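Semby Help Desk
Ticket: Kettle stops at 90 when the tea log asks for 100
Product: Doltwood kettle, paired with the Semby tea log
Opened by: Lurdes Vilela
Status: Solved

Lurdes Vilela
Hello! First of all, I love this kettle and I love the tea log even more. I've got 2,000 entries in there now, going right back to my first tin of proper Assam, and I look things up in it every single morning. So please read this as a fan writing in!

The trouble started in May, after I moved the log to my new tablet. I pick a black tea, the log sends 100 to the kettle, the kettle shows 100 on its display, and then it clicks off at 90 and plays the little tune as if all is well. Green teas and oolongs are fine. It is only the ones that want a full boil.

Tried so far:
- switched kettle off at the wall, waited, switched on again
- descaled it (we have dreadfully hard water, it did need it)
- unpaired and paired again
- filled to the middle line, then to the top line, no difference
- set 100 by hand on the base with the tablet switched off. It boiled properly!

That last one has me thinking the kettle itself is healthy and the log is telling it something odd. I checked by taste too, same Neves breakfast tea, same spoon, four minutes each. Kettle by tablet went in the blue and white mug and kettle by hand in the big green one. The first was thin and a bit sour, the second was lovely and brisk.

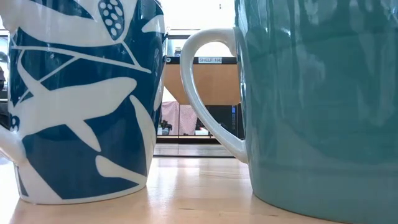 Wiremu McAlister
Hi Lurdes, thank you for such a thorough report, the boil by hand saves us a whole round of questions. If it boils from the base then the heater and the sensor are both doing their job. Could you look at two things for me? In the tea log, go to Settings, then Kettle, then Limits, and tell me what is written next to "Highest". Then open one of the black teas that goes wrong and see whether it has a small mountain symbol next to the temperature.

Lurdes Vilela
Ooh, I had never opened Limits before. "Highest" says 100. And yes, there is a mountain! It's on the Neves breakfast, on both Assams and on the Keemun. There's none on the Rulach green or any of the oolongs. What does the mountain do?

Wiremu McAlister
The mountain means height correction is on. Water boils at a lower temperature the higher up you live, so the log tells the kettle to stop at the local boiling point, otherwise it would sit there bubbling away, trying to reach a number it can't get to. It only touches teas set to a full boil, so your green teas are left alone. Do you live up a mountain?

Lurdes Vilela
I live 7 metres above the sea! I can hear the gulls. But what a clever idea, I had no notion it did that.

So I went hunting. Under Settings, then Place, the new tablet had me down as somewhere very high up indeed, with no town name, only a height. I don't remember typing anything in there. I've changed it to 7, pressed Save, and gone back to the breakfast tea, and the mountain was still there. Closed the log, opened it again, still there. Then I took everything through to the front room, where the signal is stronger, and started over from the beginning.

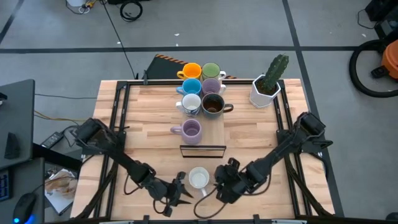

With a better signal the height did save, and a green tick came up that I hadn't had in the kitchen. The mountain went from the Keemun and one of the Assams straight away. The breakfast tea and the other Assam kept theirs until I opened each one, pressed Edit and then Save without changing a thing. After that I sent the breakfast tea to the kettle and it went all the way to 100, with a proper rolling boil. I did it twice more for the pleasure of it.

One question left. Do I have to open and save every black tea by hand? There are an awful lot of them.

Wiremu McAlister
Brilliant work, and no, please don't! Go to Settings, then Entries, then Refresh all, and leave the tablet plugged in while it runs. It keeps your notes and star ratings as they are. The wrong height came across when the log was moved, and I've passed that on along with the missing warning when Save doesn't go through.

Lurdes Vilela
Refresh all has finished and there isn't a mountain left anywhere. Notes all present, stars all present. You can close this one, thank you so much Wiremu! Could the mountain have a line of explanation under it when you tap it? I'd have loved to know about it years ago.

Wiremu McAlister
Added to the wish list with your ticket attached. Closing as solved.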